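Lachlan Ruddock led the rent protest at his hall of residence for most of his second year. He is in his fourth year now, studying geology, and says he has been to two meetings since the autumn.

"I still get stopped in the library," he says. "People want help with a deposit or a broken boiler. I send them to the advice desk."

The protest began in April, when residents of Rukora Hall were told their rent would go up. By the end of the week 200 of them had signed a letter saying they would withhold the last payment. Ruddock wrote it at the kitchen table with his sister Trudy, who was in her first year.

"Trudy did the spelling," he says. "I did the shouting."

Trudy Ruddock remembers it differently. "I wrote the second half. He had gone to bed."

The university froze the rent for one year. Ruddock was called to a disciplinary hearing over a sit-in on the Yazdani staircase and left with a written warning. He thinks that was fair.
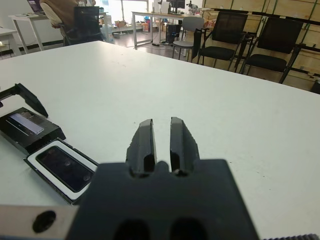 2 min read

He failed one paper that summer and resat it. "My tutor never mentioned the protest. She asked about the paper."

Would he stand for the students' union? "No. I was asked twice. Trudy might."

She says she has not decided. Nominations close next month.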